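Recording examples for Woveo: questions we keep being asked

Two arms, some keys, some key tags, and a great deal of patience.
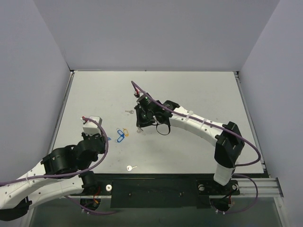 Tímea Fülöp wrote in to ask why we need so many goes at the same job when a toddler gets the idea after one. Fair point, Tímea. The toddler has had a couple of years of picking things up and putting them in its mouth. Woveo starts with neither the experience nor the mouth.

What counts as one example?
One attempt at the task, start to finish, with a person driving both arms. We record what the cameras see and where every joint is. Scratching your nose halfway through is part of the example, so please scratch it beforehand.

How many do you want?
For the keys task, 250 good ones before the first training run. The full collection, across all tasks, is meant to reach 3,000. At the last check the keys folder held 109, and we are being cheerful about it.

Why keys and tags?
Keys are thin, shiny and lie flat, so they are hard to see and harder to pick up. Tags come with small rings that like to hide. Cindon, our previous task, was soft blocks, and it made everyone feel far too clever.

Do I have to lay things out the same way each time?
Please don't. Scatter them. If the tags always start in a tidy row, the system learns tidy rows and falls to bits the first time it meets a real desk. People are surprisingly bad at being messy on purpose. If you catch yourself straightening things, look away and drop them.

I dropped a key. Do I start again?
No. Pick it up and carry on, provided the arms can reach it. A dropped key followed by a decent recovery is worth having. If it has gone on the floor, stop, mark the attempt as failed and go and find it. We would like it back.

Can I delete my bad attempts?
You can mark them. You can't delete them, however embarrassing. Someone does look at the failures, usually on a Tuesday.

How fast should I go?
As fast as you can without jerking. Long pauses are a nuisance, as the system copies those too, and we once trained a model that stopped over every object and appeared to consider its life choices.

How long is a session?
Until your hands get sloppy. Take a break of at least 5 minutes when you swap tasks. Tea stays off the bench.

What is the difference between Major and Jandura?
Major is the recording software. Jandura is the shared drive where the recordings go. If Major says "saved" and Jandura shows nothing, wait a bit before panicking, then panic by email.

Will it be able to find my keys at home?
No.

Can I come and have a go?
Yes, once you've done the short induction. Ask for a slot through the sign-up page. Mornings go first.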